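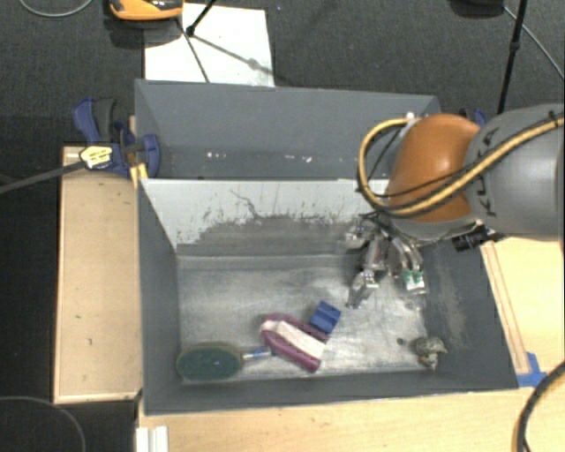 The sorting bin at Kindoritz, with the green brush at the front.

So I finally got to the open day at Kindoritz! I'd been meaning to go since December, when a friend came back raving about the cleaning-supplies hall, and yes, I know how that sounds. It's a bit of a trek from Serik (two buses, and the second one takes the long way past the Ondach turnoff), but I had the day off and a sandwich, so why not.

You start in the front hall, where they hand you a paper map and a sticker. Mine fell off before the coat rack. Then it's down a long corridor to the brushes, and I'm a sucker for brushes. There were 300 of them on one wall, all on pegs, from fat floor scrubbers down to tiny things for bottle necks. You can take them down and try the bristles on your hand. I stayed there far too long.

My favorite stop was the big bin, though. It's a large dark gray thing with sloping painted sides, and it has clearly had a life — the floor is scratched all over, and on the back wall the paint has a big ragged worn patch. I love stuff like that. Only a few things were lying in it, along the front. The green brush with the oval head caught my eye right away, with its thin tan-brown edge and a short silver and blue handle. I want one for my sink. Next to it was a purple and white thing, two maroon-purple bands with a whitish strip between them, and I had a nice argument with the woman beside me over what it was. She said bag clip, I said some sort of scraper. We didn't settle it.

Lunch was soup, 4 dollars, and pretty good (get there early, the bread goes fast). After that I did the packing room, which was hot and loud, and the little shop, where the seconds go for 50 cents apiece. I bought a vegetable brush and a dustpan from the Puma line, the blue one, and then had to carry the dustpan home on both buses.

If you go, wear flat shoes and bring small bills, they don't take cards. Doors close at 2 on open days, so don't dawdle at the brush wall like I did — I missed the mop section completely and I'm still a little sore about it.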